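Why I've gone off the big empty kitchen

My friend Petronella Le Roux moved in December, and she sent me the listing before she signed so I could be jealous. I was, for a good ten minutes. White walls, pale floors, acres of counter! Then I went over for dinner and it took me forever to find a fork, and I've been stewing over kitchens ever since.

My complaint is with the whole idea that a kitchen should look like no one has ever fried an onion in it. You know the look. Everything is white or the color of oatmeal, the handles are tiny or missing, and there's not a hook or a shelf to be seen. I spent a whole evening scrolling through pictures like that when I was supposed to be choosing paint, and after a while I couldn't tell one from the next.

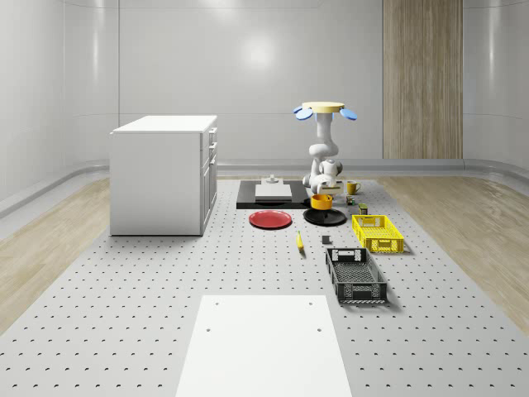 White cabinet, pale walls, a bit of wood grain.

I grew up in a kitchen that was 8 feet wide (my mother measured it once, in a temper) and there were usually four of us in it. The pans hung on nails. The spices lived on the windowsill, where I now know they shouldn't live, and the good knife had its own spot that you did not mess with. You could stand by the stove and reach pretty much everything you needed without moving your feet. I didn't think of that as good design. I thought we were poor, and we sort of were, but I've cooked in a lot of kitchens since and hardly any of them worked as well.

Xolani Pretorius thinks I'm just being sentimental. He put in a full set of Gruvano drawers last year, the kind that glide shut by themselves, and he loves them like children. Fine - they're nice drawers. But I've watched him make an omelet, and he opened the whisk drawer, the bowl drawer, the pan drawer and then the whisk drawer again, having picked the wrong whisk. That's a lot of gliding for two eggs.
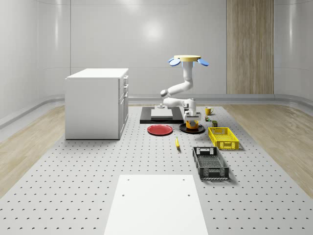 And then there's the money. I paid $142 for a secondhand rack and a magnetic strip, and they did more for my cooking than the remodel my last landlord bragged about every time he raised the rent. Nobody puts a magnetic strip in a brochure, though. It makes the place look lived in, and lived in is apparently what we're all trying to get away from.

I'm not asking for mess. I wipe down my counters, most nights anyway. I'd just like the stuff I use every day to be out where my hand can find it, even if it's ugly, even if my 35-year-old colander is the first thing you see when you walk in. Petronella has started leaving her kettle on the counter, by the way. I'm working on her about the forks.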